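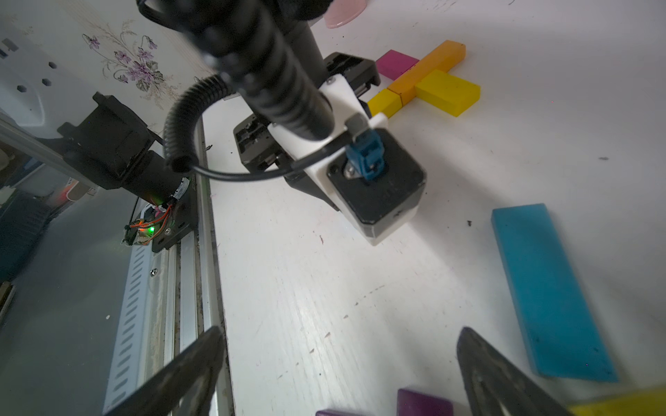

Robots will be tidying every bedroom by the time I'm in high school, Ritu Joshi wrote to us, so why should I learn to put my own blocks away?

Sorry, Ritu. Keep your toy box handy.

Picking up a block feels easy to you. A robot arm has to work out where the block is, which way it points, and how hard to squeeze. A long blue block lying at a slant is a different puzzle from a small yellow one sitting right beside a bigger one. Grab at the wrong angle and you knock the neighbor over.

Machines learn by practice, a bit like you do. Say a robot tries to pick up a block 1000 times and gets it right 951 times. Great score! But your floor isn't a table. It has socks, a rug, half a puzzle and maybe the cat - and a robot that is good with blocks may have no idea what to do with a sock.

What about shops? Moving the same box from the same spot all day is a job some machines do well. Putting bananas on a shelf without bruising them is harder.

So be a little suspicious when you see a video of a robot cleaning a whole kitchen. Ask these things:

Was the video sped up?
Was a person steering the robot?
How many tries did it take?

Try it yourself. Put on thick mittens, close one eye and give yourself 30 seconds to stack 3 blocks. Then move the blocks to a new place and go again.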